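Balberg Road - the kitchen corner
Gallery
Posted 14/10/2018

Nuson moved out of the Quezada building in July and into the unit on Balberg Road. Most of the pages in this section deal with the workroom and the stores. This one is about the corner where people get a drink and put their lunch, along with the boxes that ended up next to it. It is a short gallery with long notes, and the notes are mainly for those who were not there for the move and keep asking where things are.

The unit is a single long room with brick walls. It was used for storage before we took it, and there was no kitchen of any kind. The nearest sink is in the shared passage, 19 steps from our door. The agent offered to put a partition across the end of the room and call the far side a kitchen, but it would have taken the light from that end and we said no. What we have is a stretch of wall with the things we need stood along it.

The fridge

The fridge came from the old building. It spent the first week in the wrong place, next to the roller door, where it had to be walked round by anyone bringing in a trolley. It was moved along one evening after the floor had been swept. The feet were wound down again and it was left standing overnight before it was switched on.

It has been cleaned out twice since then. The second time we took out all the loose shelves and washed them in the passage sink, then did the inside with warm water and bicarbonate of soda. The seal on the door needed an old toothbrush. Crumbs get into the folds of the rubber and stay there.

A few rules were agreed and they are the same as at the old place:

Names on lunch boxes, please.
Milk goes in the door.
Anything left on the last working day of the week goes home or goes in the bin.
No paint, glue or batteries, even in a bag.

The water

At the old building we drank from the tap. The pipe in the passage here is on a long run from the street and the water comes out cloudy for a while, so we asked Plivon for a dispenser. They deliver full bottles every second week and take the empties away. The cost is 87 a quarter, split between the two firms on our side of the passage, and the invoice comes to us.

Changing the bottle is easier than people think. Wipe the neck, take the seal off, lift with your knees and put it straight down in one go. If you stop halfway you will get a wet sleeve. Put the empty one by the door with its cap back on - Plivon do ask for the caps.

There is a low cupboard in the base of the dispenser. Some people keep cups in it, others tea. We have not settled on one use for it. If you put something in there, please remember that you did.

The boxes

The stores list for the move ran to 487 lines. Most of it went straight on to the racking at the other end of the room, and the rest was brought across later in mixed boxes as the old shelves were cleared. These later ones are the reason the wall by the dispenser filled up. It was the last bit of clear wall and it was close to where the trolley stopped.

We ran out of brown tape partway through and used whatever was in the drawer. We also reused cartons that had come in with other goods, so the printing on the outside tells you nothing about what is inside. Go by the handwritten number on the lid, and if there is no number, open it and add one. A marker is tied to the end of the racking with string.

Three things have been found this way that were thought to be lost: the good stapler, the spare fridge shelf and a bag of picture hooks. The kettle lead is still missing.

Cleaning days

Cleaning is done every second week, on the same day as the water delivery. It takes roughly an hour if the floor is clear and a good deal longer if it is not. The order we use is fridge first, then the dispenser, then the wall and the floor. Doing the floor first was tried and was a waste of time.

Cloths are kept by colour. The white ones are for anything that touches food, the dark ones are for the floor and for the outsides of bins. They are washed together at sixty and dried over the back of the chairs. New ones are in the drawer under the tape.

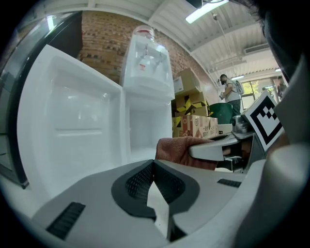 Getting this wall to work has been mostly a matter of deciding what may stand against it. The fridge and the water are staying where they are. With the fridge door open it comes out beside the white dispenser, so anyone filling a cup should look left before stepping back. The cartons stacked against the brick to the right are the ones that still need sorting, including those done up in yellow-and-black hazard tape. The tape does not mean there is anything dangerous inside. The green bin next to the stack is handy for the packing paper while the boxes are being emptied.

What is left to do

The stack should come down by a box a week. When the wall is clear we would like a narrow table there, about the depth of a tray, with hooks above it for mugs. Drilling into the brick has been agreed with the landlord as long as the holes are in the mortar joints and not in the bricks themselves. The picture hooks are no use for this and have gone back in their bag.

The lights at this end of the room are bright enough and will be left as they are. The air conditioning unit is high on the wall and the filter can only be reached with the tall ladder, so that job is done by whoever has the ladder out for something else. The last filter clean is written on the sheet inside the stores cupboard.

We have been asked about a microwave. There is a socket for one, but nowhere to put it until the table is in. A toaster was also asked for and the answer is the same.

If you find the kettle lead, leave it on top of the racking.

More galleries in this section: The workroom - The racking - Roller door and yard - The old building, last day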